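Denise Fairclough
17 Sep 2019

I've worked in the test kitchen at Gwilliam for 13 years. We check small appliances before they go to the shops. A few people asked what's changed since the arms came in, so a short thread.

The job used to be repetition. Load the toaster, push the lever, wait, take the toast out, write down the colour, do it again. A durability run on one model is 1,850 cycles. Two of us would split it and our wrists knew about it by Friday.

Now an arm does the cycles. We set up the table, teach it where the slots are, and check on it. One run in August went to 2,846 before we stopped it.
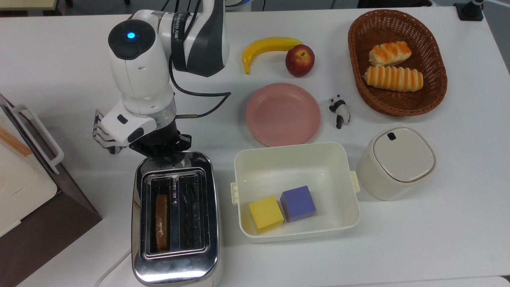

What I didn't expect was how much of my day would be teaching. If a slice is a bit thick or leans over, the arm has to be shown again. Luana Fontes is the best on our floor at it and she came from packing, no tech background at all.

There were 14 of us on the bench before. There are nine now. Three moved to the repair side, two left. Management said no layoffs and that was true, but they didn't fill the empty spots either. Both things should be said.

Pay went up one step for those of us who did the training. Emerson Xavier is still pushing to get the night crew the same step. They do the same resets we do, with fewer people around to ask.

Things I like: my hands don't hurt, and I get to write proper notes on faults. Things I don't: it's quieter, and breaks are staggered so someone is always near the stop button. I mostly eat lunch alone now.

If your workplace is getting these, ask early who gets trained and what happens to the rate. Get it in writing. We asked late and spent most of a year sorting it out.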